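# Chapter 4: Reach, Frequency, and Gross Rating Points

## Before you start

This chapter assumes that you can read a rating table and tell a rating from a share, as covered in Chapter 3. A calculator is enough for all the problems. Section 4.5 uses the Tukell data set from the companion files.

Terms introduced in this chapter:

- reach
- average frequency
- gross rating points (GRPs)
- duplication
- frequency distribution
- effective reach

## 4.1 The two questions in a media schedule

A media schedule is a list of placements with dates, prices, and expected audiences. Once the list exists, the planner asks how many different people in the target group will have at least one chance to see the advertising, and how many chances those people will have on average. The first quantity is reach. The second is average frequency.

Both are defined for a stated target group and a stated period. A reach figure without a period has no meaning. Four weeks is the usual period in television planning, though schedules for store openings and short sales are often reported by the week. The period should appear in the heading of every table.

Reach is given as a percentage of the target group, so it can't exceed 100. Average frequency is a plain number and can't be less than 1, for it is calculated only over the people who were reached. Beginning planners sometimes divide by the whole target group instead. The result of that division is average exposures per head, a different measure. 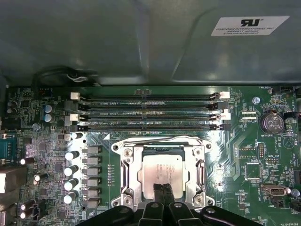 *Figure 4.1. Memory slots and contact pins on a motherboard.*

## 4.2 Gross rating points

The gross rating points of a schedule are the sum of the ratings of all its placements. If a spot in a program with a rating of 5 runs four times, it contributes 20 GRPs. Duplication is ignored in this sum. A viewer who sees all four spots is counted four times.

The three measures are linked by one equation:

**GRPs = reach × average frequency**

Consider the May schedule for Kirport, a regional chain of electronics stores. The schedule delivers 278 GRPs against adults in the chain's trading area and reaches 80 percent of them. Average frequency is 278 divided by 80, or 3.475. Planners would report this as 3.5.

The equation holds for any schedule in any medium, provided that every term refers to the same target group and the same period. It does not tell the planner which combination of reach and frequency a given weight will produce. Two schedules with 278 GRPs can differ widely in reach. A schedule that buys one program every night tends to return to the same viewers, while a schedule spread over many programs and times of day picks up light viewers as well.

## 4.3 Duplication

Suppose that one station reaches 50 percent of the target group and a second reaches 40 percent. Their combined reach is 90 percent only if no person uses both. In most markets some people do, and the overlap must be subtracted.
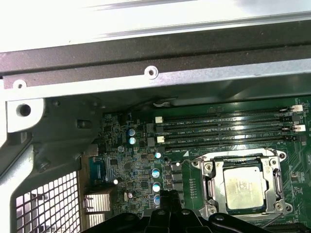 When no survey of the overlap is available, the planner may assume that use of one station is independent of use of the other. The expected overlap is then 0.50 × 0.40, or 20 percent, and the combined reach is 50 + 40 − 20, or 70 percent. This is called the random duplication estimate. It tends to overstate reach when the two stations attract similar audiences and to understate it when their audiences differ sharply. Section 4.5 compares the random estimate with panel results for the stations in the Tukell data set.

## 4.4 The frequency distribution

An average hides the spread around it. In the Kirport schedule, a viewer reached once and a viewer reached nine times both enter the figure of 3.475. A frequency distribution lists the percentage of the target group at each level of exposure, beginning with zero. The zero row equals 100 minus reach, which gives 20 percent for Kirport.

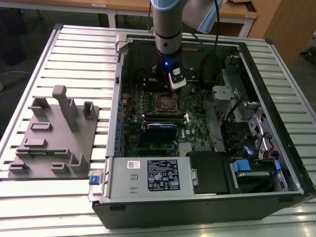 Effective reach is the percentage of the target group exposed at least a stated number of times. The stated number is set by the planner before the schedule is drawn up, and it depends on the task. A price reminder for a known store may be given a threshold of one. A message that asks the audience to take in more detail may be given a higher one. Take an advertisement built on a picture such as the one above, with a black desktop tower lying on its side on a slatted table and its side panel removed to show the components. A viewer who doesn't know the parts may need several exposures before linking the picture to an offer on upgrades, and a threshold of three could be defended. The Triantafyllou worksheet at the end of the chapter has a column for the threshold and a second column for the grounds on which it was chosen. Fill in both before starting Problem 4.1.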